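Notebook, poultry history project
January 19, 2019
Entry by Marisa Marras

Continuing with the papers of the Lirnumitz company. I write the notes in English so that Kwok can read them too. Today only box 4, the one with the ledgers from the first shop and the loose letters. 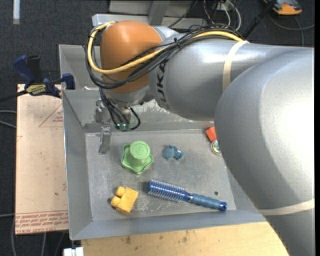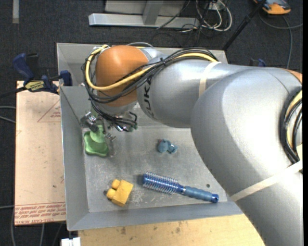
Orange joint over the gray tray, both views.

Reading time: 2 min

The first ledger begins in March, but the year is not written on the cover and the first leaf is missing. From the handwriting I think it is the same clerk as in box 3. He makes his sevens with a bar and he writes "hens" with a capital letter always. The second clerk does not do it.

The shop sold live birds at first. The dressed birds have their own column only from page 13. Before this page they are mixed with eggs and feed under "sundry", so the totals for the early pages can not be used for comparison. I made this mistake last week and the table I sent to Kwok is wrong in the first two rows. Please delete it, I will send a new one.

The loan: the letter from Besilent, the feed merchant, speaks of 900 dollars "as agreed at your table". In the ledger I find only 148 received on the same account. Either the rest was given as feed, or it went directly to the owner of the building. I prefer the first explanation - there are deliveries of corn with no payment next to them for many weeks. But I did not find a paper which says it clearly, so in the text we should write "partly in goods, probably".

The name Flakari appears for the first time on a receipt for crates. I believed until now that it was the brand for the frozen chicken, much later. It seems that it was a place, maybe the farm where the birds were kept before the sale. To check on the county map.

Condition of the papers: the ledger is good, only the back cover is loose. The letters were folded in four and they open badly at the fold. I left two of them closed and put them in the flat folder. Do not open them without the bone tool.

Still to do
- new table, starting from page 13
- ask Kwok if the bank book is in his part of the boxes
- county map for Flakari
- transcribe the Besilent letter completely, also the lines on the back, which are in pencil and very pale

Stopped at page 31. The pencil mark in the margin is mine, I will erase it when I start again.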